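# Sayce hand grippers from Wellgate, worth it for cloth work?

**cornus_bench**

Looking at the Sayce hand-held gripper kit that Wellgate sells. We want to record people putting laundry in and out of baskets and train on that. The quote came to 1,411 for the pair with the case, before shipping. Has anyone here used them on cloth for more than an afternoon? The reviews I can find are all blocks and cups.

**tidewrack**

Had a pair since December. Build is fine. Pads are good on towels and sweatshirts, less good on thin stuff. A pillowcase will slide unless you bunch it first, and then your data is all bunched pillowcases.

Battery was 31 minutes on mine against the hour they advertise. Wellgate swapped one pack and the new one is the same.

**mahfuz_m**

I'd disagree on thin cloth. We do shirts and pillowcases every day and drops are rare. Check that your pads are seated all the way. Ours came with the left one a hair proud and it closed crooked until I took it off and pushed it back on.

My bigger complaint is weight. After nearly 14 baskets my wrist is done and we switch people. 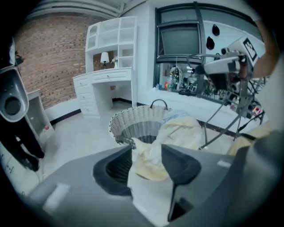 The other thing to budget for is setup between takes. You want two people working, a clear patch of floor for the basket, and somewhere to put a gripper down where it won't get kicked. Wellgate's manual has a page on this and it's not bad, but it assumes you have a big table. If you work off the floor, the person is bent over the whole time and that adds to the wrist problem.

**tidewrack**

Pads are seated. I checked when I had the battery out. Maybe they changed the rubber between batches? Mine have the older label.

**mahfuz_m**

Could be. Ours are from the second batch. Ask Wellgate for a set of the current pads before you give up on it, they sent me spares for the cost of postage.

**lowgear**

For that money I'd look at Vemell first. Softer jaws, lighter, and the charger isn't a brick. We tried both and sent the Sayce back.

**cornus_bench**

Vemell told us 2 months lead time. Is that still what people are getting?

**lowgear**

Mine took longer than that. Still think it's the better tool.

**mahfuz_m**

Vemell is nicer to hold, agreed. Their export software was a mess when I tried it though. I lost a day of takes because the left and right files didn't line up, and support wanted me to fix it by hand. Sayce files have lined up every time so far.

**lowgear**

They patched that.

**mahfuz_m**

Good to know. I haven't gone back to it.

**cornus_bench**

Thanks. I'm going to ask Wellgate whether they'll do a rental on one pair with the current pads, and whether a second battery pack can be thrown in. If they say no I'll get in line for the Vemell.

Mahfuz, what are you using for baskets? Ours tip over when a sleeve catches on the rim.

**mahfuz_m**

Round woven ones with a handle. Put a folded bath towel in the bottom for weight and leave it there for the whole session.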